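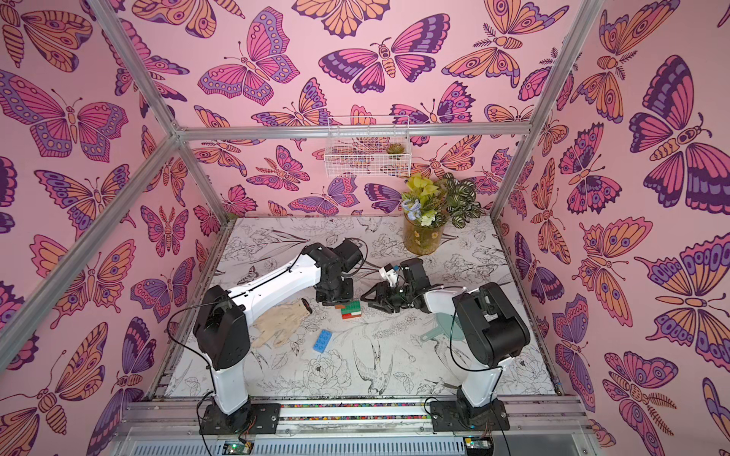
## The Glove Stayed Put

Wevport's two-armed tidying cell ran 1,826 pickups before anyone had cause to swear at it. On 20th July it swore back, in the only way it knows: both arms locked, grippers 2 inches apart, to the right of a crumpled work glove.

The butterflies on the walls were blameless. So were the toy bricks and the dustpan. The trouble sat in a patch from Pereyra, the firm that writes the control software, which let each arm plan its reach from a position the other had already left. Pickup 143 of the afternoon sent both to the same spot.

The collision check caught it, five seconds later than the manual promises. Pereyra calls this "a timing matter." The Wevport crew, who keep their fingers near that table for a living, used a shorter phrase.

The old software is back on until the fix arrives, and hands stay behind the front rail.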